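4.3 Where the Small Things Go

We turn now to what became, rather to our surprise, the part of the interviews that people enjoyed most. When we first drew up our questions for the households in Dunleavy, we had meant to spend most of our time on the big matters of mending at home: who taught whom to sew, what gets mended and what gets thrown out, and how much of the work is shared between the generations. Storage was a single question near the bottom of the second page. It was the question that made people get up from their chairs, go off down the hall, and come back with their arms full.

We were shown cookie tins, of course, and a great many of them. We were also shown jam jars, cigar boxes, a fishing tackle box that had never been near a lake, and in one house a soup tureen with a chipped lid that had held nothing but buttons since before the present owner was born. The written survey that went along with the visits asked each household to name the main container for its buttons, snaps, hooks and spare thread, and we received 1,104 usable answers. Tins and jars were far and away the favorites among those who had inherited their supplies. Those who had bought or gathered their own were much more likely to use a box with dividers (see Figure 8).

This difference is worth lingering over, as it seems to us to say something about what a button collection is for. A person who keeps buttons in a tin has to pour them out to find anything, and the pouring out is a good part of the pleasure. Several people told us that as children they were allowed to tip the tin onto a bedspread on rainy afternoons, and that they could still pick out the button from a particular winter coat. The search is slow, and it is meant to be slow. One woman in her seventies told us she would be sorry to have it any other way, and then kept us for an hour and a half while she went through the whole lot with us, coat by coat.

The divided box asks for a decision at the very start. Before the first button goes in, somebody has to settle whether like goes with like by color, by size, by the number of holes, or by the garment it came from. We found all of these systems in use, and a few that we would not have thought of ourselves. In one home near the Orik side of town, the sections were given over to members of the family, so that each child's spare buttons lived together whatever they looked like. When the oldest moved away, her section was left as it was, and the rest of the household simply got by with less room.

We should add a word on mixed systems, which the survey form handled badly. It allowed only one answer, and we heard about this from people on nearly every visit. Many homes keep a box for the buttons in regular use and a tin for everything else, with a steady trickle passing from one to the other. Those that had taken part in the Poltar mending evenings, held in the library basement each July, often described a third container as well, a small one that traveled. We have counted these homes by whichever container they named first, and we would design the question differently if we were to ask it again.

Our earlier work in Brevo led us to expect that the age of the mender would explain most of the pattern. It does explain some of it. Yet the stronger link, as far as we can tell from the interviews, is with how the person learned. People who learned at a relative's elbow tended to keep things in the manner of that relative, even when they grumbled about it. People who learned from a class, a library book or a patient neighbor felt freer to start over, and they were apt to speak of their sorting with real pride. One man had moved 3,000 buttons from jars into boxes over the course of a single winter, and he told us he had been a happier mender ever since, though his wife (who was in the room) held that he now spent more time sorting than sewing.
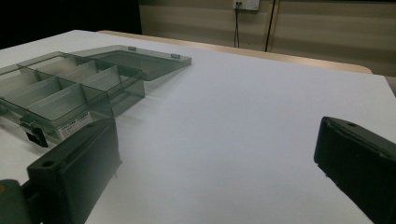 Figure 8. An open compartment box in smoky, see-through plastic, with thin dividers.

His remark brings us to the matter of time, and to the old complaint that keeping things in order takes longer than it saves. We asked every household to tell us how long it usually takes to find a match for a lost shirt button, and the answers were cheerful and not very reliable. What we can say is that the people with tins rarely thought of the search as time lost, while those with boxes often did, even when theirs was the shorter search by their own account. We return to this point in Section 5, where we look at the mending basket itself and at how long a torn garment may sit in it before anyone picks up a needle.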